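This site uses cookies to remember your settings. Accept all | Manage preferences

Kwak: can-to-box practice data for a two-handed home build

Kwak is the small dataset behind our shared-workshop robot, Plolus. It covers one job. There is a can on a tray, there is a cardboard box on the same counter, and the can needs to end up in the box. We picked it for being boring to a person and surprisingly rich for a robot, and after a winter of fiddling I still think it's a great first task. If you're building a pair of arms in a garage or a club room, please take this and run with it!

The physical build lives at Boltness, on the long bench under the Skutwood shelving. The simulated one lives on whatever laptop happens to be free. Everything in this release comes from the simulated one. Real recordings are planned for a later release, once the left wrist stops creeping (new belt ordered in November, fingers crossed).

What you get

- 2440 episodes, all rendered in simulation
- joint positions and finger commands for both arms, logged at every control step
- one head-view video per episode
- a plain text file per episode with the start pose of the can, the tray and the box
- a success flag, set by the simulator when the can comes to rest inside the box

Episodes are split into 5 folders by how the can starts: upright, on its side, near the tray rim, near the box, and mixed. The mixed folder is the one to hold back for testing. It's also the most fun to watch.

Quick start

Unpack the archive, then from the top folder:

 python check_files.py
 python play.py --folder side --episode 12

The first command looks for missing files and tells you which ones to fetch again. The second opens the video next to the joint plots. Playback wants a reasonably recent Python and nothing exotic besides. If the plots drift out of step with the video, pass --resync and it will line them up from the log times.

How it was made

We drove the arms by hand with a pair of homemade controllers - printed grips, thumb sticks, a lot of tape - and recorded in short sessions, mostly Saturday mornings. Tray and box positions get shuffled between episodes, and so does the background clutter. The first 3 controllers had noticeably sticky triggers, so early episodes show slower finger closing. I left them in. A policy that copes with them seems to cope better with our real fingers too, which made my week when I saw it. 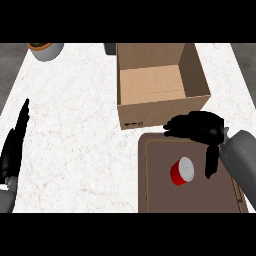
Page last changed: November

The side folder is where most of the learning happens. A can lying on the tray rolls if a finger brushes it too early, and the raised rim gets in the way of a low approach. Our best baseline manages 86 percent on upright cans and does clearly worse on these. If you beat it, tell us how!

Known problems

- The box has no flaps, so don't expect a policy trained here to handle them.
- Contact between thumb and can is a bit too grippy. Lower the friction value in sim.yaml if you want a harder version.
- The left arm often has little to do. Two-handed passes are on the list.

License

Use it, change it, share it, and keep the name Kwak somewhere in your notes. Fixes are very welcome, small ones especially.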